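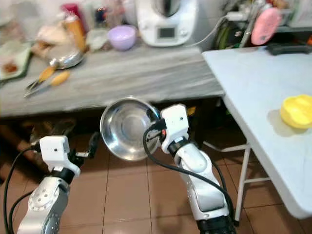 A reader of our last review wrote that two arms are no use in a kitchen if the gripper can't keep hold of a rim.

Fair point, so this gallery of the Skevus two-arm kit from Kincaid sticks to kitchen work. The right gripper has a round stainless steel bowl by the rim – the left arm points in toward it.

The kit comes with 2 arms, 4 spare finger pads and a 24-month warranty. Setup took three hours. The full Skevus review goes up in November.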